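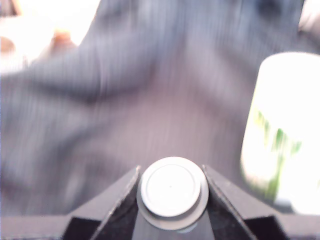 From: Nenar bench
To: dindell-data list
Date: March 7, 2018
Subject: Re: Re: grasp examples, clutter and the keep/drop rule

Answers to the Bestano questions below, in the order they were asked. I left the quoted part whole so people who joined the list in January can follow it.

> We have been loading the last Nenar batch and have a few questions
> before we train on it.
>
> 1. The sheet says 2,823 attempts but we only find 1,617 in the
> folder marked "keep". Is the rest missing or was it dropped?
>
> 2. A lot of examples have things in them besides the target. We had
> expected a bare table. Should we filter those out at our end?
>
> 3. What counts as a grasp? We have two people labeling and they don't
> agree on the ones where the fingers are closed on the object but it
> has not been lifted yet.
>
> 4. Can we get 400 more with round objects? Our held-out set is weak
> there.
>
> Bestano side

1. Nothing is missing. 2,823 is every attempt the operator started, including the ones stopped by hand. 1,617 is what passed the check in Tudose, and that is the number to train on. The others are in the folder marked "rest", with the reason in the last column of the sheet. The most common reasons are that the operator let go of the controls partway, or that the arm log and the pictures were out of step by more than we allow. Failed grasps are NOT in "rest" if they were recorded properly. They are in "keep" with outcome set to 0. Please don't throw those away, we spent a lot of time getting them.

2. Please don't filter. The other things are there on purpose. We ran bare-table sessions in January and the model from those went for whatever was the biggest shape in view as soon as there was anything else on the table. The picture at the top is typical of the present batch: the round gray piece between the fingers, dark gray cloth spread out behind, and the white container with the green print off to the right. Target is the gray piece. The container is listed as a distractor and so is the cloth.

The cloth gets its own note. When it is in folds it makes edges and shadows that look a lot like the edges of a dark object, and the fingers are black, so the contrast can be low down near the grip. We want that in the set. We re-drape it between attempts and don't try to make it look the same twice. If your loader has the old background subtraction step turned on, turn it off for this batch. It was written for the bare table and will do odd things with the folds.

Also, some pictures are streaky or washed out in places. We keep them as long as the target and the fingers can be made out. If you resize, do it after the crop. Somebody on this list had it the other way around and lost the rim on the small round parts.

3. This is where the wording in the sheet was bad, sorry. There are 2 labels and they should be filled in separately:

contact – both fingers are touching the target, judged from the single picture. The one at the top is a yes.

outcome – did the target come up and stay up for the hold time. This is taken from the arm log and the end-of-run check. It can't be read off a single picture and your labelers should not try. Leave it as we send it.

So where your two people disagree, I think one was labeling contact and the other was guessing at outcome. If they redo a small part of it with contact only, I would expect most of the disagreement to go away. If it doesn't, send me the run numbers and I will look at them here. Cases where one finger is hidden should be marked "unsure" and left at that.

4. Yes to 400 round ones. We can do them on the same bench with the same fingers. Before we start I need to know three things from you:

– which sizes, or whether you want whatever we have in the drawer
– whether the distractors should also be round in part of the set (I would say yes, that is where the last model got confused)
– whether you want starts from the side as well as from above. The side starts are slower to collect and more of them end up in "rest"

If I don't hear otherwise I will mix sizes, put a second round thing in view in half the runs, and do above only.

One more for everyone, not only Bestano. The Dindell upload script still overwrites the sheet if you run it twice on the same folder. The fix is written but not merged. Until then copy the sheet somewhere else first.

Nenar bench

--
To leave this list, send a message with "unsubscribe" in the subject line.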